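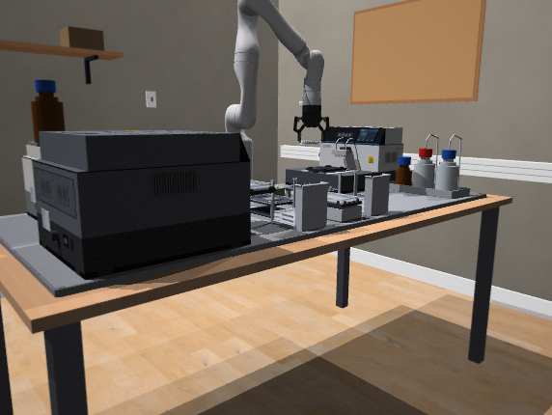
Is the tap water in Trarnia safe to drink this week?
Homes north of the Sarpong bridge should keep boiling water for drinking and cooking until the utility lifts its notice. Everyone else in town can use the tap as usual.

The boil water notice for the north side of Trarnia will stay in place until at least Wednesday, the town utility said, after one of the sampling points on Birska Road came back with a second positive result for coliform bacteria.

The notice covers 1,000 homes and businesses between the bridge and the old rail line. It was first issued after a main broke under Birska Road, close to the Premier car wash, and water pressure dropped across the area for 6 hours. When pressure falls that far, groundwater can get into the pipes through small cracks and loose joints. The break was repaired the same evening and the lines were flushed overnight.

Kwaku Sowah, operations manager for the utility, said the repair itself is holding.

"Pressure is back to normal on every street," Sowah said. "What we need now is two clean rounds of samples in a row, taken a day apart. We had one clean round and then one bad result at a single point, so the count starts over."

Crews are taking samples at 12 points on the north side. Each sample has to sit for a full day in the lab before it can be read, and that waiting time sets the pace for lifting the notice. Sowah said no E. coli has been found in any sample.
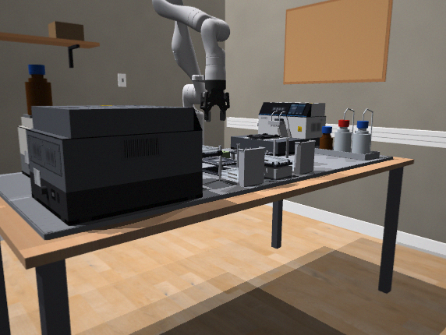 The utility has also raised the chlorine level in the north side lines while the notice is in effect. Some customers may notice a stronger smell or taste for several days. Letting a pitcher of boiled water stand in the refrigerator will usually take care of it.

Until the notice is lifted, people in the area are asked to bring water to a rolling boil for one minute and let it cool before using it for drinking, making ice, brushing teeth, washing produce or mixing baby formula. Ordinary kitchen filters and refrigerator filters do not make the water safe. Dishwashers may be used if they have a sanitizing cycle. Showers and laundry are fine, though small children should be watched so they don't swallow bath water.

Ice made since the break should be thrown out. Pets should be given boiled or bottled water as well.

Bottled water is being handed out in the parking lot of the Sarpong Street library from 8 a.m. to 7 p.m. each day, with a limit of 2 cases per household. Residents who can't get to the library can call the utility's main number, printed on the water bill, and ask for a delivery.

Restaurants in the notice area may stay open if they use boiled or bottled water for food preparation and turn off their soda fountains and ice machines. Three have closed for now. The elementary school has shut off its drinking fountains and is serving cold lunches.

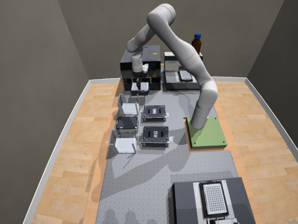 A water sample must be kept in the lab for a full day before results are known.

The broken pipe was cast iron and was due to be replaced next year. Sowah said the utility will ask the town council in August to move that work up. The job would close one lane of Birska Road between the car wash and the bridge, and bus stops on that stretch would have to be moved.

There is no plan to credit customers for water used in boiling or for the flushing of household lines. Council members are expected to take up that question at their next meeting, which is open to the public and begins at 7 p.m. in the town hall.

When the notice ends, residents will get a call or text from the utility, and the change will be posted on the town website. They should then run every cold tap for five minutes, empty and clean ice makers, and replace any water filters that were in use during the notice. Water heaters do not need to be drained.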